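Ticket 3692: left arm drops out when the wrist turns past a certain point
Opened by: Piret Butkienė
Project: Ridaneo (two-arm table build, shared workshop)
Status: open, waiting on parts
Opened: March 23, 2020

Hello everyone, and sorry in advance for the length of this one. I've been at it for a few evenings and would rather write down too much than have one of you repeat the whole business after me.

What happens: the left arm runs fine for a while, then the wrist goes limp for a second, the controller logs "no reply, joint 4", and the whole arm stops where it is. The right arm carries on quite happily, so I don't think it's the power supply they share. I can bring the fault on if I reach toward the back of the table and turn the wrist clockwise at the same time. Reaching alone won't do it, and turning alone does it only now and then.

What I tried first: I swapped the controller boards left for right. The fault stayed with the left arm, which was a relief in a way (the boards are the expensive bit!). Then I put the February version of the motion software back on, the one we all liked, and ran the same reach 29 times. It dropped out on 8 of them. With the current version the count was much the same, so I've put the current one back and I owe it an apology.

Next I went after the motor in joint 4. I took it off, ran it on the bench with the little Dalden tester for most of an hour, and it never missed a reply. I even warmed it up with the hair dryer from the costume cupboard, which I have returned, thank you. Back on the arm it went, with fresh thread lock on the screws, and the fault came back on the third reach.

So by then I was looking hard at the wiring. I held the data lead still with one finger near the elbow while the arm did its slow reach, and it got through a full set without a single dropout. Let go, and there it was again. I'm fairly sure we have a tired conductor or a poor crimp somewhere between the elbow and the wrist, and it only opens up when the lead is bent just so.

I left the clear container on the table under the left gripper, so the starting position is the one I've been using. The purple cable on that side still takes its big rounded loop by the wrist and then runs down over the elbow. On the right arm there's a white cable tie about the middle of the long link, and I'd like to try the same on the left before we order anything fancy. 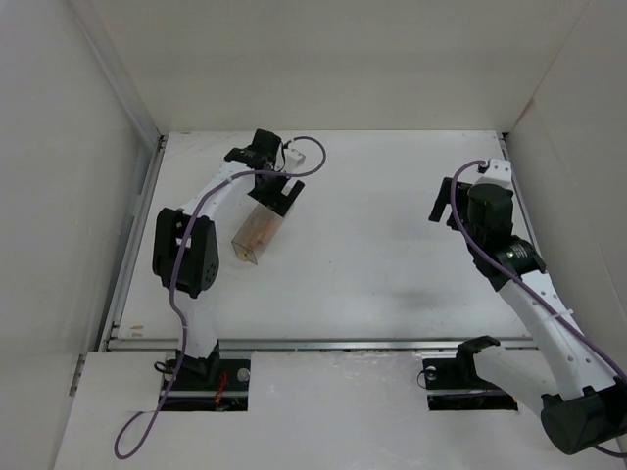 Falcão: I'd hold off on the tie until you've changed the lead. If the conductor is already cracked, tying it down could hide the fault for a month and then you'd be back here. Check the crimp at the wrist end first, with a gentle tug on each wire. I have a spare Ustden lead in my drawer, second one down, please take it.

Piret: That's very kind, and you're right, I was getting ahead of myself. I'll do the tug test on my next evening in and fit your spare whatever it shows. If the slow reach gets through 29 runs clean, I'll add the tie and run the set again with it on. Until then please keep the left arm at slow speed, and if it does stop, switch off at the wall before you move it by hand. I'll leave the ticket open and add the results underneath.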